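Sorting out the pink box

I have been putting off the pink box since February. It sits on the end of my bed during the day and on the floor at night, and whatever I can't find a home for goes into it.

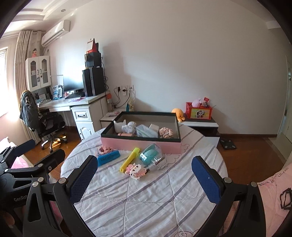 The rule I set myself was that everything had to come out, get looked at, and only go back in if I had used it or liked looking at it in the past month. I started after lunch, when the sun is on that side of the room and I can see the dust.

The cat head container was always going to stay. It holds hair ties and two spare keys, and I have no idea what the second key opens. The clear case was harder. I bought it at Gromville for 285, which felt like a lot for plastic, and then filled it with things I never took out again. I went through it properly this time and threw away a dried-up glue stick and some old receipts. It went back in the box half full.

Then there were the block models. Su-bin Byun got me into these two winters ago, when we shared a flat in Plakilham and it rained most evenings. Hers were always finished in one sitting. Mine take a week and usually lose a piece under the bed. The pink and white cat is my favourite, so I've decided it can live on the desk. The smaller one can go next to it until I find it somewhere better.

Pens and highlighters are now in the top desk drawer. I had been keeping them all over the place, and I bought a new yellow highlighter last month when I already had one – it was under the duvet.

Sudheer Chettiar, who has a much tidier room than I do, told me to set a timer for 30 minutes and stop when it rang. I did set it, but I carried on for almost an hour after it rang. Part of that was spent trying to shut the drawer, which sticks if you put anything tall at the back.

The box is still on the bed as I write this, but the lid would fit if I knew where the lid was. Next I want to do the wardrobe shelf, probably one evening after work. I also need to wash the duvet cover.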